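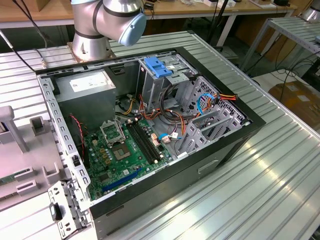 Desktop tower on its side, panel off, memory slots empty.

Workshop tips: recording examples on a PC teardown bench
Marikar workshop pages, last changed 11 November 2020

These tips are for people recording demonstrations for the Tolleo set, where an arm is guided through small jobs inside old desktop computers and the recordings are used to train it. Most of them apply to any job where you repeat the same move many times and want the recordings to be usable later. If you have not worked at the bench before, read the part on power first.

Power and static

Unplug the tower before it comes to the bench and hold the power button in for a few seconds. Leave the cord in the storeroom. Do not open the power supply for any reason, even if the task sheet says "remove all screws." That line means the case screws.

Wear the wrist strap for anything involving a board we plan to use again. For scrap boards it is up to you, but the habit is worth keeping.

Old cases have sharp edges on the inside, especially around the drive cage and the slot covers. Thin work gloves are fine when you are moving the case. Take them off for connectors.

Setting the case down

Lay the tower flat on its side with the open face up. Line one long edge up with a rail in the table, then turn it a little for the next run. We want some variety in the angle. A set in which every case sits in exactly the same spot trains an arm that only works in that spot.

Push down on each corner. If the case rocks, look for a rubber foot or a bent lip underneath. A case that shifts in the middle of a run spoils the recording, and you often don't notice until you play it back.

Keep the top of the drive cage in mind when you plan the approach. It is usually the tallest thing in the case, and the wrist has to clear it on the way to the board.

Cables

Cables give us more failed runs than everything else put together. A loop of power cable over the memory slots will catch on a finger, or hide the slot from the camera, or both. There are two ways to handle it, and we record both:

Cables tied back. Use a soft tie and tuck the bundle toward the power supply. Use this for the first batch of any new task.

Cables as found. Leave them where they fall. Use this once the tied-back batch is finished and checked.

Write down which one you did. "Tied" or "loose" in the notes field is enough. Do not tie the cables back partway through a batch and carry on under the same batch name.

Don't use wire twist ties. They scratch boards, and the cut ends get lost in the case.

Memory modules

Start with the slots empty and the clips at the ends open. Before recording, seat a module by hand and take it out again, so you know the slot is sound and which way the notch faces. Worn clips feel mushy. Mark that board as practice only.

A good insertion has a pause above the slot, a straight move down, and then a steady push. If you are guiding the arm and find yourself wiggling the module, stop and start the run over. A little correction is fine and even useful. Ten seconds of wiggling teaches wiggling.

When a run fails, keep it. Mark it "fail" and add a few words on what went wrong: missed slot, clip closed, cable in the way. Failed runs are kept in the Fluneck folder and are used separately. Please don't delete them to make the batch look better.

Processor sockets

Leave sockets alone unless the task sheet names them. If a socket is open, keep fingers, tools and loose screws away from it. Dust the case before it goes on the bench and not while it is lying there open.

Pace and batch size

A batch is 22 runs of one task on one case. A full task is 125 good runs, so you will need several cases and more than one sitting. Take a break of at least 5 minutes between batches. Tired operators get faster and sloppier, and it shows in the wrist path.

Allow roughly 2 hours for a new case the first time, counting setup. It gets shorter.

Reset between runs by hand, with the arm parked. Put the part back in a slightly different place each time. Moving it by the width of a thumb is plenty.

Light

Bare metal rails and steel chassis panels both throw bright streaks. If a streak runs across the part you are working on, move the lamp before you move the case. Then leave the lamp where it is for the whole batch. Daylight from the side is hard to control in the afternoon, so pull the blind and use the overhead lights.

Tools and small parts

Keep screws in a lidded tray away from the work area. Magnetic trays are fine for screws but should not sit near a hard drive you want to keep. Check that the fixture beside the case has not crept toward the arm. It gets nudged every time a case is lifted on or off.

Run any cable on the tabletop back behind the arm before you start, and leave slack at the base. Move the arm once by hand through its full reach and watch the cable while you do it.

Naming and notes

Use case number, task, batch number, then "tied" or "loose." All lowercase, no spaces. Put anything unusual in the notes field and keep the file name plain. Useful notes look like this:

left clip stiff, still works
lamp moved after run 5, rest of batch discarded
case turned to the left for second half

Notes like "went ok" don't help the person checking.

Putting things away

Cases that are finished go back to the Treltcombe shelf with the side panel taped on, not screwed. Put the screws in a bag and tape the bag inside. Cases still in use get a paper tag with the task name and the next batch number.

The task list for December will be on the same shelf, on the clipboard.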